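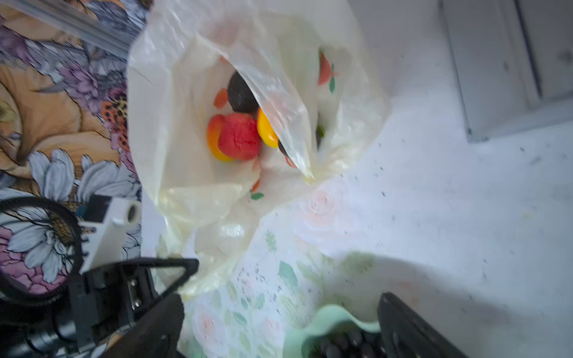 Fruit still in its bag on the flowery cloth. Sort it before you do anything else.

Fruit: getting it out of the bag and keeping it longer

Posted 12 May 2018 in Kitchen Tips

Quick one today, got a train to catch. Fruit again. I get more messages about fruit than anything except limescale, and most of them come down to the same thing. It went in the bowl in the bag. Or it stayed in the bag on the table till Thursday's tea and then somebody found a furry one.

So. Bag home, bag emptied. Same day. Ten minutes at most, less once you've got the hang.

First, clear a space

Table's better than worktop, more room. Put a cloth down, an old one. Mine is a faded floral thing that has had every sort of juice on it and comes up fine at 40. Peach juice goes brown if you leave it so rinse in cold straight after, then wash. Never hot first.

Get your bowls and tubs out before you start. You will not want to be hunting for a lid with a squashed plum in your hand.

Emptying the bag

Don't tip. I know it's quicker. Everything rolls, the hard ones land on the soft ones and you've made bruises you won't see til tomorrow. Open the top right out, fold the edges back on themselves like a cuff so it stays open, and lift things out by hand. Heavy ones first if they're on top.

Feel for the wet one at the bottom. There's usually one.

Three piles:
Eat now - soft, marked, split, smells strong
Eat this week - firm but nearly there
Wait - hard as a cricket ball

Anything mouldy goes straight in the food caddy, and wipe whatever it was touching.

What goes where

Apples - fridge, bottom drawer, in a bag with a few holes. Last weeks. In the bowl they go woolly in a few days if the kitchen's warm. And keep them away from everything else, they give off gas and bring the rest on too fast.

Peaches and nectarines - out on the side till they give a bit near the stalk, then fridge. Never the fridge while hard, they go dry and mealy and you can't get them back. Stalk end down, not touching.

Plums - same as peaches really. The dusty bloom is fine, leave it on till you eat them.

Avocados - on the side. In a hurry, paper bag with a banana, fold the top over. Ripe ones in the fridge, good for a couple more days.

Lemons - fridge! People have them in the bowl looking pretty and then wonder why they're like golf balls. Lidded tub, they go on for weeks.

Oranges - bowl if you'll get through them this week, fridge if not.

Strawberries - eat them. If you must keep them, kitchen paper in a tub, single layer, leaves on, don't wash til you want them. Same for blueberries only they're less fussy.

Small stuff

Wants its own dish. Berries, cherries, grapes off the stalk, all of it gets flattened at the bottom of a big bowl. I like a wide shallow dish over a deep one, and anything with a wavy edge is easier to pick up with wet hands, no idea why. Check it every day, pull out the soft ones.

About the bags

The thin white carriers are OK for getting home and not much else. Fruit sweats in them. If you have to leave it in there overnight, leave the top wide open and don't knot it whatever you do.

Keep the bags though. Shake out, hang over the tap to dry, fold into triangles, stuff in a drawer. Good for bin liners in the bathroom. I've got 18 in mine as of this morning and that's after a clear-out.

Someone asked about the Stolluseck produce bags, the mesh ones. Got a set last August, still going. Drawstring's come off one. They wash well but small berries get caught in the seams so I only use them for apples and onions. Not together!!

Washing

Not untill you're eating it. Wet fruit rots. Exception is if you're putting it out in a bowl for visitors, then wash, dry properly with a clean tea towel, and accept it's got a day or two.

Cold water is enough. Bit of a rub with your hands. Melons too, the knife drags whatever's on the skin into the middle.

Using up the soft pile

Stew it. Any mix, chop, splash of water, spoon of sugar, lid on, low heat till it slumps. Freezes fine in yoghurt pots, leave a gap at the top.
Or slice and freeze flat on a tray, then bag it.
Or crumble. Topping recipe's on the Puddings page.

Overripe avocado: mash with lemon, freeze, use on toast. Not lovely but fine.

Fruit flies

Small glass, inch of cider vinegar, one drop of washing up liquid. Leave by the bowl overnight. Empty the caddy too or you're wasting your time.

Next time: getting burnt rice off a pan, by request.

Filed under: fruit, storage, less waste
13 comments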